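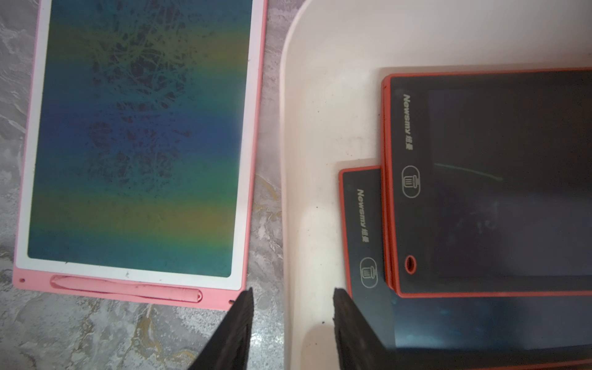
4. Did dredging make the port?

4.1 The usual account

Most local histories of the lower Barnon tell the same story. The river was shallow and full of shifting sandbars, ships of any size had to unload at the mouth, and the town of Trallum, a few miles upstream, stayed small. Then the channel was dredged, the Damgaard yard opened on the south bank, and trade followed. The story appears on the information boards along the riverside path, in school packets, and in at least two earlier academic papers that cite each other for it.

We do not think the evidence supports it, at least in this simple form. The first problem is one of order. The harbor ledger for Trallum survives in a single bound volume that covers the years just before the main dredging campaign. It lists 186 arrivals at the town quays. If the river had really been closed to seagoing ships, we would expect these to be barges and small lighters shuttling goods from the mouth. They are mostly something else. Of the 186 entries, 112 are for ships that gave a home port outside the estuary, and a further 64 are for river craft. The remaining entries are too damaged to sort, and we have left them out of what follows.

A ledger of this kind was kept to collect fees, and a clerk who wanted to collect more of them had reasons to log a visit that took place farther downstream. We cannot rule that out. Still, the entries name the berth, and the berths named match the ones on the quay plan held with the volume. A clerk inventing visits would have had to invent them with some care.

4.2 What the depth readings can and cannot show

The case for a closed river rests almost entirely on a set of depth readings printed in the prospectus of the dredging company. These have been reprinted so often that they have taken on the look of a neutral survey. They were nothing of the kind. The company was selling shares, and a shallow river was what it had to sell.

The prospectus gives 11 readings between the mouth and the Trallum bridge. It does not say when in the tide they were taken. On a river with a large tidal range this makes them close to useless, because a bar that stops a loaded ship at low water may be no trouble to the same ship a few hours later. Pilots on the Barnon worked the tide as a matter of course. The pilotage rules, which predate the dredging, set out where a ship should wait and for how long, and it is hard to see why anyone would write such rules for a stretch of water that ships did not use.

Nor do the readings seem to follow the channel. When we plotted them against the oldest chart we could find, four fell on what the chart marks as mudflat. Charts of this age are not exact, and banks move. A generous reader could put the mismatch down to either cause. We would only say that readings of uncertain place and uncertain tide should not carry the weight that has been put on them.

4.3 Timber from Sosarwood

A second strand of the usual account concerns timber. The Sosarwood forest, on the upper river, is said to have been worked on a large scale only after the channel was deepened, since the logs could not be shipped before then. This gets the geography wrong. Logs from Sosarwood came down the river afloat, tied into rafts, and a raft draws very little water. The sandbars of the lower river would have been a nuisance to the raftsmen and little more.

The forest accounts do show a sharp rise in felling after the dredging. They show an equally sharp rise shortly before it, which earlier writers have passed over or described as a false start. We see no ground for that label except that it saves the theory. Both rises line up better with the price of pit props than with anything done to the river.

4.4 The Damgaard yard

The yard is the strongest part of the older case and we do not want to wave it away. Damgaard launched ships that plainly could not have reached the sea over the undredged bars fully fitted out. But hulls are launched light. A bare hull floats much higher than a finished ship, and the yard's own order book shows that several early hulls were towed to the mouth and given their engines there. The practice went on for some years after the channel was deep enough to make it unnecessary, presumably out of habit or because the cranes were already in place.

It is also worth asking who paid. The yard was a major shareholder in the dredging company. It is possible that the yard grew because the river was dredged. It is just as possible that the river was dredged because the yard had already grown and could push for it. The papers we have seen do not settle the matter, and we are wary of writers who say they do.

4.5 Local memory as a source

Some recent work has turned to oral testimony and to maps drawn by older residents. We used this material sparingly. Memory of the channel before dredging is now second-hand at best, and people who have grown up beside the information boards tend to repeat them. The recording methods add a further difficulty. Where sketches were made on paper they can be checked and compared. Where they were made on an erasable surface, such as an LCD writing tablet of the type in Figure 3, the only thing left is the note-taker's summary, and overlapping dark lines on a small screen would be hard to read as a river course in any case.

One group of statements did seem useful. Several residents of the north bank referred to a "winter side" of the river, where boats kept in February when the upland floods came down. The name does not appear on the boards or in the printed histories, so it was probably not learned from them. It appears on the quay plan, against the deepest berths.

4.6 Limits of this section

Our own evidence is thin in places. One ledger from one town is a narrow base, and the years it covers may have been unusually busy. We have found no matching record for the mouth of the river, which would be the obvious test: ships that stopped there and went no farther ought to show up in it. A fragment of a toll book is said to exist in private hands, but we have not seen it and make no use of it here.

The depth of the Barnon before dredging therefore remains an open question. The claim we reject is the stronger one, that ships could not reach Trallum at all. Section 5 turns to the coal trade, where the records are fuller and the same claim can be tested against cargo weights.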